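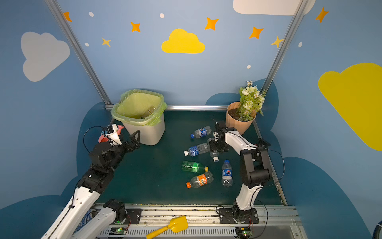 Filtering variant calls from a small gene panel

So you have your first VCF from a targeted run and it's huge. Don't panic! Getting from a raw list to a handful of variants worth reading up on is my favorite part of the job, and you can do it in an afternoon with Ceneck and a spreadsheet.

Our practice file comes from a 12-gene panel and starts with 3,119 calls.

Step 1. Check coverage first
Open the coverage report before you touch the variants. If one exon is thin in every sample, write it down now (you'll forget later, I always do). A clean result there means very little.

Step 2. Drop the weak calls
In Ceneck, set the minimum depth and quality your lab has agreed on, then click Apply. Our file went down to 1,148, and it's so satisfying to watch that number fall!

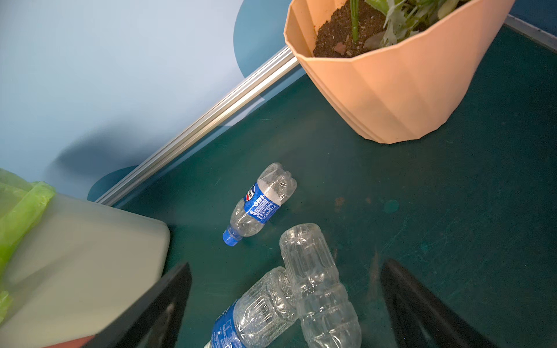 Teal work surface and pale blue wall

Step 3. Remove common variants
Load a population frequency table and filter on it. Pick the cutoff to suit the disease: a recessive condition can need a looser one than a rare dominant condition.

Step 4. Look at the reads
Please don't skip this one. Open each remaining call in a read viewer and look for strand bias, messy alignments and calls sitting right at the end of reads. Indels in repeats deserve a second look, and a third.

Step 5. Save your settings
Export the filter file along with the results. Next time you can load it and start at Step 1 with a fresh sample.

Last updated March 2023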